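Preparing Periodicals for Flat Storage: Handling, Checking and Sleeving Single Issues

This guide sets out the procedure used at the Sovville Reading Library for preparing magazines and other soft-cover issues for storage. It applies to all staff and to readers who assist with the Giannakopoulos gift, which contains a large number of science fiction magazines in several languages.

Before you begin

Clear a table large enough to hold one open issue with space on every side. A smooth, light-colored top is preferred, as grit and loose staples show up well against it. Wipe the surface with a dry cloth. Food, drinks and ink pens are kept off the table at all times. Pencils are permitted.

You will need clean polyester sleeves, backing boards, a soft brush, and the Zinel record slips. Wash and dry your hands thoroughly. Gloves are not required for modern coated covers.

Step 1. Lay the issue flat

Support the issue from underneath with both hands and lower it to the middle of the table. Do not slide it across the surface, as this scuffs the back cover. The front cover should face up, with the title toward the top.

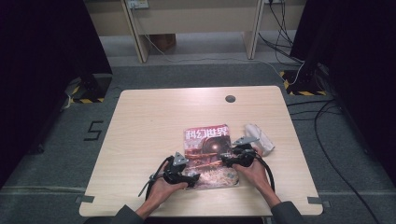
Leave the issue closed while you fill in the first part of the slip. Record the title in its original script, followed by the English title if one is known. 科幻世界, for instance, is entered in Chinese characters with Science Fiction World on the line below. Issue and year follow, taken from the cover or the contents page. If they cannot be found, write "undated" - do not guess from the cover art.

Step 2. Check the cover and edges

Turn the issue at an angle so that light falls along one edge. Look for lifted corners, small tears and creases near the spine. Run the soft brush outward from the spine toward the open edge, using light strokes. Glossy covers with large areas of red or pink show fingerprints readily, so hold them by the edges wherever possible.
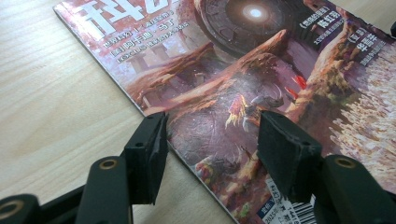

Thodoris Kokkinos
Collections Care, Sovville Reading Library
Revised 2024-12-04

Note any damage on the slip in plain words, such as "crease, lower front corner." Do not attempt repairs. Household tape must never be used on a cover, even for a short tear.

Step 3. Look for labels

Many issues in the gift came through bookshops and still carry price stickers. Barcode labels placed over the artwork are to be left alone unless the edges have already lifted and are catching on the sleeve. Where one label has been placed on top of another, do not separate them. Write "label on cover" on the slip and state where it is. 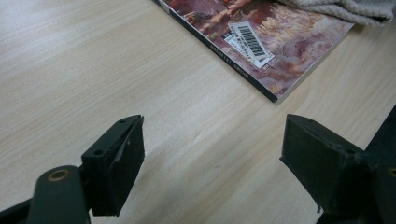
White barcode label on an illustrated cover.

Step 4. Sleeve and box

Place the backing board in the sleeve first, then slide the issue in, spine leading. Fold the flap behind the board. Issues are stored flat in Oninton boxes, in stacks of no more than 4, with the spines alternating. Overfilled boxes will be returned to the table.

Place the slip in the front pocket of the box. Numbers from 2000 to 3000 are reserved for the Giannakopoulos gift and should not be assigned to other material. Completed boxes go to the lower shelves - never on top of the cabinets, where the temperature is less even.

Boxes are inspected every June. Any issue marked as damaged is set aside at that time for review.

Sovville Reading Library, Collections Care | Contact the desk | © 2024 | Back to top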